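3.2 Where the Lid Goes

Steaming is usually taught as a matter of time and water. The handouts we collected in June give both in detail and then dispose of the equipment in a single line: "place basket in pot, cover." Our interest is in that line, which hides a good deal of fussing. A basket has to fit its pot closely enough to stay put and leave room for the fingers that must get it out again, and the two are seldom sold by the same people. The Ito handout recommends "a suitable pot" and moves on, which is sound advice as far as it goes.

We therefore set the task out on a table, with a bamboo steamer, a wide steel pot and a few items of food, and left the stove out of it. Heat would have added realism and steam, and steam is a poor friend to anyone trying to see what hands are doing.
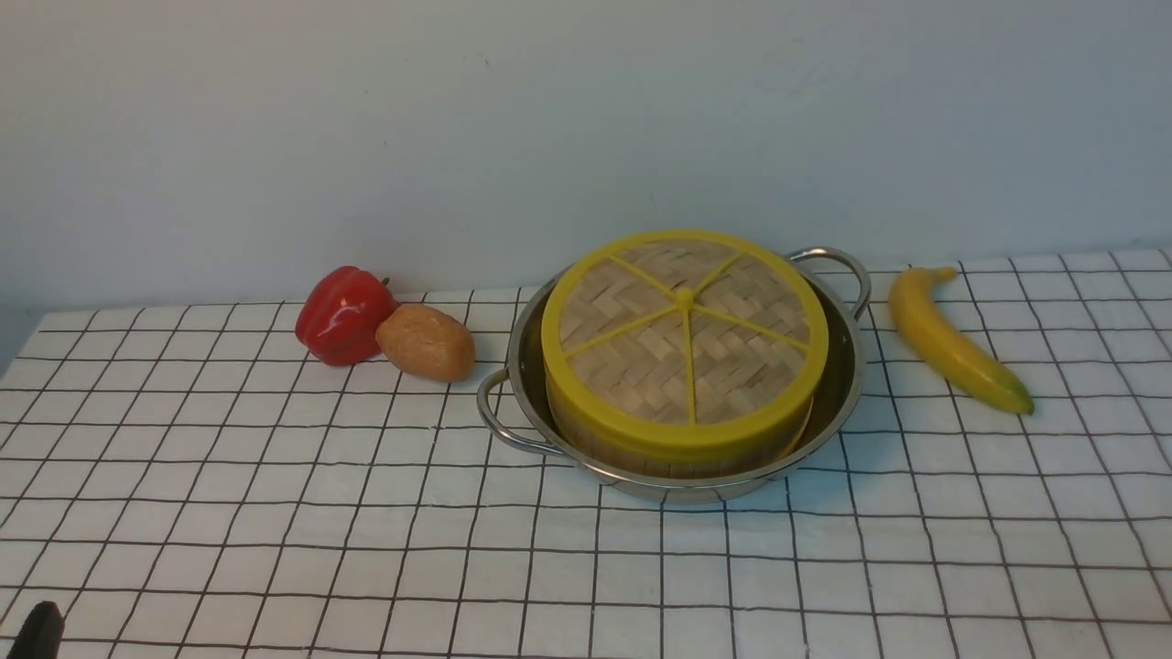
Participants in the Prarance sessions made 245 placements in all. We coded each one for fit, tilt and the state of the lid. A tilted basket was by far the most argued-over category. Two of us held that a slight lean is simply how baskets sit in pots; the other two wanted it counted as an error, and they had evidently eaten at better restaurants. The compromise was to count a lean only when the participant went back to correct it. This rule is easy to apply and pleases none of the four.

The open basket raised a separate question. With the lid off, the dim sum becomes the thing everyone looks at, and whatever else is on the table turns into scenery. Fourteen participants, asked afterward what had been out besides the steamer, had to stop and think - several offered us a vegetable, in a tone that suggested bargaining.
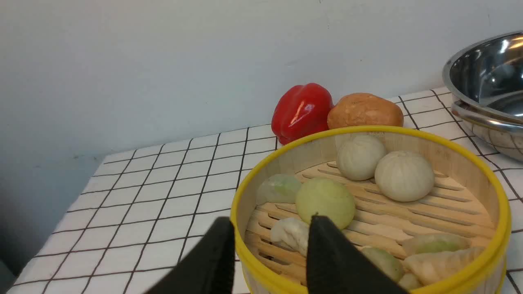 Figure 2. The steamer uncovered, with dim sum-style pieces on the slatted floor. A red bell pepper and a brown roll stand behind the rim; stacked steel bowls are at right.

Scoring for the open basket followed the Gomance scheme, with one change. Gomance treats the food as a single load, so that a basket is either filled or it is not. We scored each piece separately, a decision that seemed wise until the coding began.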